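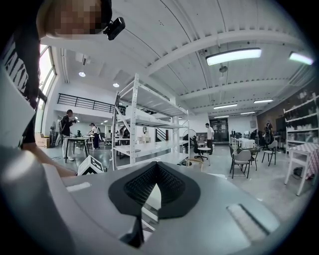 Jillesik Hall Inventory: README

First published in April, by Janssen
Last updated: 2019-07-14

Contents of this folder

The folder contains the inventory of the large hall at Gonex in Tastaddale, which we call Jillesik. The inventory includes the furniture, the shelving, the boxes and the loose equipment of the room, such as fans and extension cords. It does not include personal things or food.

There are three files:

inventory.csv is the main list. One line is one item, or one group of items which always stay together.
places.csv explains the place codes.
changes.txt is a diary of moves, with the newest move on top.

The main list has 52 lines at this moment. In April it had 58. The difference comes from the old chairs, which went out of the building, and from two tables that were written down twice.

How the list was made

I walked through the hall with a printed sheet, starting at the window side and finishing at the back wall. Each item was written on paper first and typed the same evening. The second walk was made in the opposite direction. Where the two walks did not agree, I went back to look again.

The sizes were measured with a steel tape, in centimeters. For the tall shelving the size is the outside size, with the feet. If you want to know whether a box fits on a tier, please use the column tier_gap and not the column height.

Columns in inventory.csv

item_id: a short number, never used again after an item leaves
name: the everyday name, in English
place: a code from places.csv
width, depth, height: in centimeters
tier_gap: only for shelving, the free height between two boards
note: free text

Places

The codes are simple. W is the window side, M is the middle of the floor, B is the back, and U is the upper level behind the railing. A number after the letter goes up when you walk away from the window. The ceiling lights are not in the list because they belong to the building.

Tables are difficult. People push them together for a big job and do not always push them back, so for tables the place code means the usual place. The fan is similar. It has the code W1, but on warm days it can be anywhere.

Cardboard boxes

A box is listed only if it has stayed in the hall for more than 8 days. Boxes which arrive and are opened the same week are not interesting for the list. I do not write the contents of a box in the name, I write them in the note, so that the name stays correct when somebody fills the box with other things.

Please do not place boxes directly against the glass on the window side. The sun is strong there and the tape becomes weak. A lower tier of the shelving is better, and the heavy ones should always go low.

Labels

We ordered a roll of 1,000 paper labels, so there is no need to save them. Stick the label on the left side of the item, at hand height if possible. On shelving, put it on the upright and not on the board, as the boards are sometimes moved to another tier.

Known mistakes

The depth of item 31 is probably wrong. It was standing too close to the wall and I could not reach behind it well.
Some notes still use the word "rack" and others "shelf". They mean the same kind of furniture.
The upper level was checked only once.

Corrections

Write your correction in changes.txt with the item_id and your initials, and leave the main list as it is. I copy the corrections into inventory.csv at the end of the month. If you find an item without a label, give it the next free number and describe it in a few words.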